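4장. 조리대 상판 오일 마감과 실리콘 줄눈 다시 쏘기

3장까지 따라오셨으면 이제 싱크볼 주변은 다 뜯어낸 상태일 거예요. 저도 처음 할 때 여기서 하루를 쉬었는데, 쉬길 잘했다 싶었습니다. 줄눈 작업은 손목이 피곤하면 바로 티가 나거든요 ㅎㅎ 이번 장은 나무 상판에 오일을 먹이는 방법이랑, 벽과 상판 사이 실리콘을 새로 쏘는 방법을 같이 다룹니다. 인조석 상판을 쓰시는 분은 오일 부분을 건너뛰고 4-3으로 바로 가시면 돼요.

4-1. 준비물

제가 쓴 것만 적을게요. 다른 제품을 써도 되는데, 그때는 건조 시간을 꼭 그 제품 설명서에 맞추세요.

Cerent 하드오일 무광 한 통
사포 180방, 240방, 400방
보풀 없는 면 헝겊 넉넉히 (안 입는 면티 잘라 쓰면 딱 좋아요)
Titska 주방용 곰팡이 방지 실리콘, 반투명
실리콘 건, 헤라, 마스킹 테이프
니트릴 장갑, 마스크
뚜껑 있는 금속 통과 물 (기름 헝겊 버릴 때 씁니다. 이건 진짜 꼭 준비!)

재료비는 제 경우 배송비까지 해서 518크로나 나왔어요. 실리콘을 하나 더 사 둔 가격인데, 결국 두 번째 것은 절반도 못 썼습니다. 상판 길이가 짧은 집이면 하나로 충분할 것 같아요.

4-2. 나무 상판 오일 먹이기

1. 상판 위 물건을 전부 치우고 중성세제 푼 물로 닦은 다음 마른 헝겊으로 물기를 없앱니다. 저는 저녁에 닦아 놓고 다음 날 시작했어요.

2. 180방으로 나뭇결 방향으로만 밉니다. 컵 자국이 깊은 데가 있으면 거기만 파지 말고 주변까지 넓게 밀어 주세요. 한 군데만 밀면 나중에 빛 받을 때 움푹한 게 보여요.

3. 240방으로 한 번 더 갑니다. 이때쯤이면 손바닥으로 쓸었을 때 걸리는 데가 거의 없어야 해요.

4. 진공청소기로 가루를 빨아들이고, 살짝 적신 헝겊으로 한 번 훔친 뒤 다시 완전히 말립니다. 물이 닿으면 결이 조금 일어서는데 정상이니까 놀라지 마세요. 400방으로 힘 빼고 슥슥 지나가면 눕습니다.

5. 오일을 헝겊에 묻혀서 얇게 펴 바릅니다. 붓는 거 아니에요! 저는 첫날 상판에 바로 부었다가 한쪽만 번들번들해져서 처음부터 다시 밀었어요.

6. 제품에 적힌 시간만큼 두었다가 남은 오일을 마른 헝겊으로 싹 닦아 냅니다. 덜 닦인 데는 나중에 끈적거리고, 거기에 먼지가 앉습니다.

7. 완전히 마르면 5번과 6번을 한 번 더 반복합니다. 싱크볼 옆은 저는 세 번 발랐어요.

주의: 오일 묻은 헝겊을 뭉쳐서 쓰레기통에 넣지 마세요. 자연 발화할 수 있습니다. 물에 푹 적셔 금속 통에 넣고 뚜껑을 닫은 다음, 사는 지역의 배출 방법대로 버려 주세요.

참고: 싱크볼을 끼우는 구멍 안쪽 절단면은 꼭 챙기셔야 해요. 눈에 안 보이니까 빼먹기 쉬운데 물은 대부분 그쪽으로 들어갑니다. 작은 붓이 있으면 편하고, 없으면 헝겊을 손가락에 감아서 문질러도 돼요.

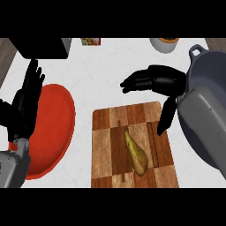

밝은색 상판

흰색이나 연회색 상판을 쓰시는 분들은 오일 대신 얼룩이 걱정이실 텐데요. 저희 부모님 댁이 흰 인조석이라 거기서도 같은 작업을 해 봤어요. 카레나 김칫국물처럼 색이 진한 건 보이는 대로 바로 닦는 게 제일이고, 이미 물든 자국은 베이킹소다를 물에 개어 잠깐 올려 두었다가 부드러운 스펀지로 원을 그리며 닦으면 꽤 옅어집니다. 빨간 접시처럼 색이 센 그릇을 올려 두고 보면 상판 색이 확 밝아 보여서, 저는 밝은 상판 쪽으로도 마음이 좀 기울었습니다.

철 수세미는 쓰지 마세요. 잔흠집이 생기면 때가 더 잘 낍니다. 락스를 원액으로 오래 올려 두는 것도 추천하지 않아요.

4-3. 묵은 실리콘 제거

1. 칼날을 벽 쪽에 눕혀서 길게 한 번 긋고, 다음에는 상판 쪽에 눕혀서 또 한 번 긋습니다. 나무 상판은 칼이 쉽게 파고드니까 상판 쪽은 플라스틱 헤라로 하시는 게 안전해요.

2. 끝을 잡고 천천히 당깁니다. 잘 나오면 한 줄로 쭉 빠지는데 이게 은근히 쾌감이 있어요. 제 건 중간에서 계속 끊어졌지만요.

3. 남은 찌꺼기는 헤라로 긁고, 알코올을 묻힌 헝겊으로 닦은 뒤 말립니다. 오일 마감한 면에는 알코올이 닿지 않게 먼저 테이프로 가려 두세요.

주의: 틈 안쪽이 까맣게 곰팡이가 슬었으면 새 실리콘으로 덮지 말고 곰팡이부터 잡아야 합니다. 곰팡이 제거제를 쓸 때는 창문을 열고, 절대로 식초나 다른 세제와 섞지 마세요.

4-4. 새 실리콘 쏘기

1. 줄눈 위아래로 마스킹 테이프를 붙입니다. 간격은 틈보다 살짝 넓게요. 귀찮아도 붙이세요. 저는 Ellik 헤라 세트에 들어 있던 간격 자를 대고 붙였는데, 그냥 눈대중으로 해도 크게 차이는 없었습니다.

2. 노즐 끝을 비스듬히 자릅니다. 처음엔 작게 자르고 모자라면 더 자르는 게 나아요.

3. 건을 일정한 속도로 당기면서 한 번에 쭉 갑니다. 중간에 멈춰야 하면 모서리에서 멈추세요.

4. 헤라로 한 번만 훑습니다. 두 번, 세 번 만지면 표면이 우둘투둘해져요. 참기가 힘든데 참으셔야 합니다.

5. 실리콘이 굳기 전에 테이프를 비스듬히 당겨 떼어 냅니다. 다 굳은 뒤에 떼면 가장자리가 같이 뜯겨요.

6. 통에 적힌 경화 시간이 지날 때까지 물을 쓰지 않습니다. 저는 넉넉하게 이틀을 비워 뒀고 설거지는 욕실에서 했어요. 좀 서글펐습니다.

참고: 싱크볼이 Ahmadpour 하부 고정형이면 클립을 먼저 조이고 나서 실리콘을 쏘세요. 순서를 바꾸면 조이는 동안 줄눈이 밀려 나옵니다. 클립 조이는 방법은 3장 끝에 적어 놨어요.

4-5. 이후 관리

처음 몇 주는 물방울이 보이면 바로 닦아 주세요. 뜨거운 냄비는 꼭 받침 위에 올리시고요. 오일은 저는 해마다 9월에 한 번씩 얇게 덧바르는데, 물을 한 방울 떨어뜨렸을 때 동그랗게 맺히지 않고 스며들면 그 전이라도 바르는 게 좋습니다. 덧바를 때는 400방으로 가볍게만 밀고 4-2의 5번부터 하시면 됩니다.

다음 장에서는 수전을 다시 달 거예요. 시작하기 전에 밸브부터 잠가 두세요.

2023년 3월 31일 고침: 헝겊 버리는 방법 추가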